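Roboter im Probenlager, was heißt das für die Leute?

Forum > Arbeit und Technik > Labor und Werkstatt

pipettenhalter
4. Juni 2018

Wir sind 21 Leute in der Probenannahme bei Candbridge, Standort Karnham. Ab Herbst soll ein zweiarmiger Roboter das Ein- und Auslagern übernehmen, zuerst nur in der Nachtschicht. Geplant wird gerade in der Simulation, davon haben wir Bilder bekommen. Zur Arbeit selbst sagt man uns wenig. Wer hat so etwas schon hinter sich? Fallen die Nachtzulagen weg? Und wer räumt auf, wenn das Ding stehen bleibt?

Semple-Schicht B

Bei uns läuft so ein System seit April letzten Jahres. Entlassen wurde keiner, aber zwei befristete Stellen wurden nicht verlängert. Nachts ist nur noch eine Person da statt drei. Die bekommt die Zulage weiter, die anderen nicht. Lasst euch das schriftlich geben, bevor der Probebetrieb anfängt.
Die Arbeit ist anders geworden. Früher habe ich in einer Schicht etwa 400 Behälter ins Regal gestellt, jetzt kläre ich Störungen und falsch geklebte Etiketten. Für den Rücken ist das besser, langweiliger ist es auch. Bei Störung gilt: Anlage sperren, dann erst ans Regal. Dafür braucht ihr eine Einweisung, bei uns war es ein halber Tag und das war zu kurz.

gustl_77

Kommt halt drauf an. Bei uns war nach 100 Tagen wieder Schluss damit.

Drovirau-Nord

Fragt, ob ihr bei der Simulation dabei sein dürft. Wir durften, und dabei kam heraus, dass wir an die unteren Schubladen nicht mehr herangekommen wären, solange der Roboter davor arbeitet. Am Rechner war das schnell umgestellt. Achtet auch auf die Blickrichtung: Von schräg unten sieht man Arme, Regal und Arbeitsfläche zusammen, in der Draufsicht verdeckt eins das andere.
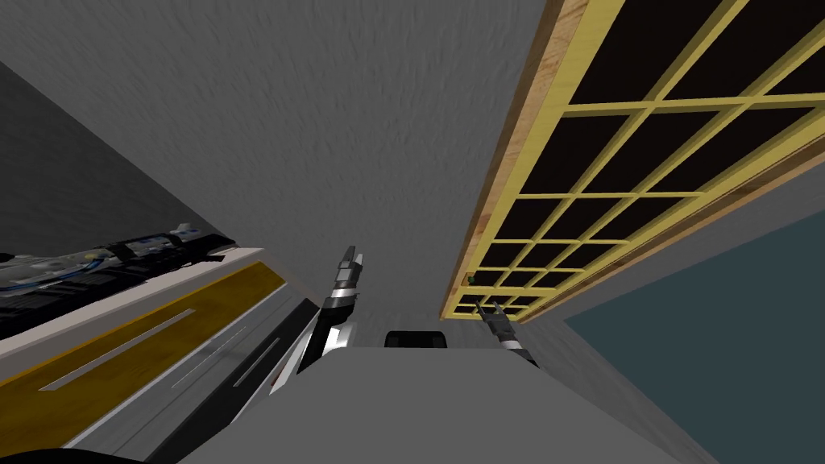 Den Betriebsrat würde ich gleich mitnehmen, falls ihr einen habt. Bei uns steht seitdem in der Vereinbarung, dass die Laufzeiten der Anlage nicht zur Leistungskontrolle einzelner Leute benutzt werden.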